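Workshop notebook, upstairs/downstairs shuffle
October, started around 9:40 in the morning, finished with cold coffee

OK so the big move-around has finally begun and I'm writing this in bits between trips. The plan is still the one on the Tovismont sheet: small parts come down off the mezzanine and go into the white shelving, long stock stays up by the railing, and the middle of the floor stays clear (please!). I keep wanting to park things there "for a minute" and I know I'm the worst one for it.

Sorted 3 crates of fasteners before lunch. The Queiroz crate had 2,000 of the short screws in it, still bagged in 100s, so that was quick. The Asov crate was a mess, washers mixed in with everything, and I gave up and tipped it into a tray for a rainy afternoon. 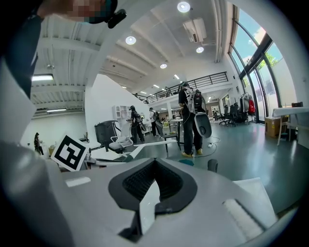
Lights and air

I really like how bright it is in here with those high white ceilings, and the round downlights do a lot for the floor. My gripe is with the labels. I printed the first batch in pale gray and they vanish from two steps away, so the next batch is black, in capitals, 25 to a sheet. Already ordered more Tallby sleeves, the wide ones.

The AC unit up on the ceiling was set way too cold when I came in, so I nudged it up. If you're freezing or melting, write it here with the time and I'll try to find a setting we can all live with. Dust from the beams and ducts is going to be a job too, but I want it done before the open compartments get filled, otherwise we'll be wiping down every little bin. Need the tall ladder back for that!

Still to do
- move the tape and cable ties down
- ask about a second cart, the stairs are murder with full crates
- relabel the bottom row (I wrote M4 twice, sorry)
- decide where the returns box lives, my vote is next to the partition

Back on it after lunch. The washer tray is on my bench, help yourself if you're bored.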